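Surface Materials, Unit 4: Veined stone and its imitations
Jondbridge, Room 51
Handout issued 2/21/23

Read with the notes on igneous stone from Unit 3. The acid test is covered in the practical sheet and is not repeated.

4.1 Terms

To a geologist, marble is a limestone or dolomite that has been recrystallised by heat and pressure. The original grains and most fossils are lost, and what remains is an interlocking mass of calcite or dolomite crystals. In the stone trade the word is used more widely. Any carbonate rock that takes a polish may be sold as marble, and many of the well-known reds and browns are limestones in the strict sense. Some green "marbles" are serpentinites and contain little carbonate at all.

In coursework, state which sense you mean at first use. "Commercial marble" is accepted for the trade sense. "Marble-patterned" should be used for any surface where the material has not been established.

4.2 Colour

Pure calcite marble is white. Red, pink and brown come mainly from iron oxides, with haematite giving the stronger reds. Grey and black come from carbon or fine sulphides. Greens are usually due to chlorite or serpentine. The colour of the ground and the colour of the veins should be recorded separately, as they often have different origins. A red ground with white veins is common: the ground carried the iron, and the veins were filled later by cleaner calcite.

Record colour from a washed surface under daylight or a daylight lamp. Polishing deepens the apparent colour. So does water, and a sample sawn wet should be left to dry before any comparison with a chart.

4.3 Veins

A vein is a fracture that has been filled by minerals carried in fluid. The following are to be recorded for each sample.

Width: widest and narrowest, in millimetres.
Continuity: whether the vein crosses the whole sample or dies out.
Branching: angle at the junction, and whether branches rejoin.
Order: where two veins cross, the younger cuts the older and may shift it sideways.
Fill: single mineral or banded. Banding parallel to the walls suggests that the fracture opened more than once.

Do not confuse veins with stylolites. A stylolite is a jagged seam left where rock has dissolved under pressure, and the dark line is the insoluble residue. It marks material lost. In section it looks like the trace of a pen recorder. Stylolites are planes of weakness and matter a good deal when a slab is to be cut thin.

Breccia is a separate case. The rock is broken into angular pieces and cemented, and the "veins" are the cement between them. If the pieces on either side of a line would fit together again, the movement was small.

4.4 Imitations

Scagliola. Gypsum plaster with glue and pigment, worked as a stiff dough, cut, laid, ground and polished. Veins may be made by drawing threads soaked in pigment through the mix. Warm to the touch compared with stone. Damaged by standing water.

Painted marbling. Glazes over a prepared ground, softened with a brush. Veins sit in the uppermost layers, so a chip shows the ground beneath.

Printed pattern. A photographic or drawn image under a clear wearing layer. The pattern stops at the surface and does not run down the cut edge unless an edge strip has been printed to match. Look for repeats. On a large top the repeat length can often be measured directly.

Cast resin with mineral filler. Veins may run through part or all of the thickness. A hot needle on a hidden face will mark the resin. Ask the tutor before doing this.

4.5 Hardness and wear

Calcite is 3 on the Mohs scale and fluorite 4. A steel blade will scratch any true marble, and grit tracked in on shoes will dull a polished floor. Acidic liquids, including vinegar and fruit juice, etch the polish, and an etch cannot be wiped away. It has to be reground or repolished. Resin-bound imitations resist household acids better but soften with heat.

4.6 Pattern at a distance

Vein patterns are read differently at arm's length and across a room. Fine branching merges into a general mottle, while long lines that cross the whole piece stay legible. Pale surrounds make a dark veined top look darker. Practise the record on surfaces other than stone as well, and keep ground, line colour and line form in separate columns.
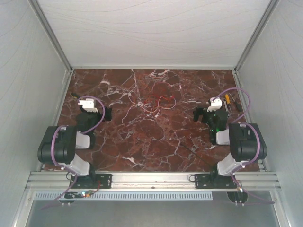 Ground reddish-brown, veins white and pale pink.
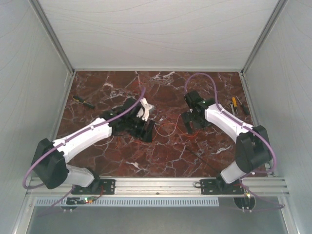
Veins irregular and branching.
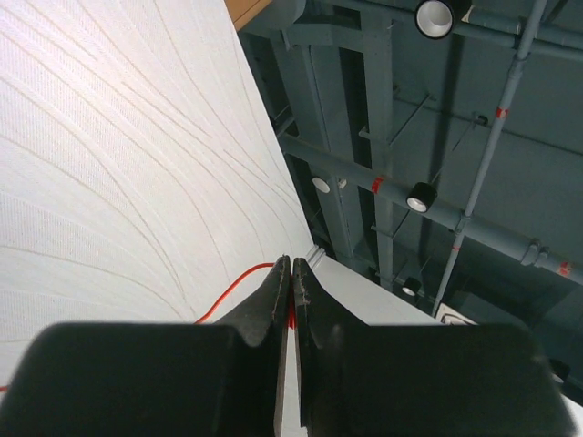 Ground white and finely ribbed, lines beige, long, some curved.

Danica Kuruc: Could 4.4 say more about cut edges? On the Chraibi samples two of us put down "natural" on the strength of veins that carried on over the front edge, and both were resin. I now check the underside as well, and would add that to the sheet.

4.7 Coursework

One written record, 40 marks, on a sample from the Clundport tray. Hand in to Oľga Matoušek by the first Friday in March. Sketches in pencil, scale bar required.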